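Cheap moisture meters are sold on their range and their housing. I think buyers should ask first how the thing is calibrated.

I keep two handheld meters for checking firewood and stored grain. The Rewi reads up to 50% and the Ulum reads up to 61%. 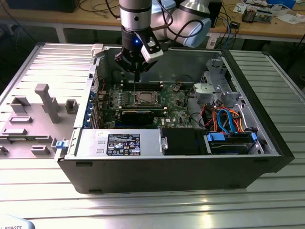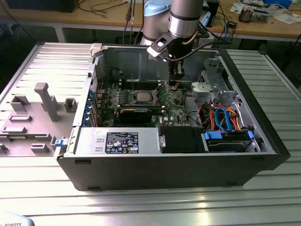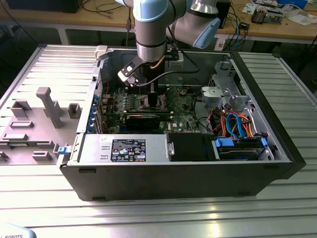
The higher number looks better on the box, but I have never needed it. Wood that wet doesn't get burned, and grain that wet gets thrown out. What I need is a reading I can trust near 14%, where the decision to store or keep drying gets made.

The Rewi came with a check block and a page on how to use it. The Ulum came with a wrist strap. When I asked the seller, Zustska, how to check it, they told me to change the battery.

A reference block costs little to make. Makers should put one in every box and print the stated error next to the range. Until they do, I would pay more for a meter with a narrower scale and a way to test it.

Arvid Ljungberg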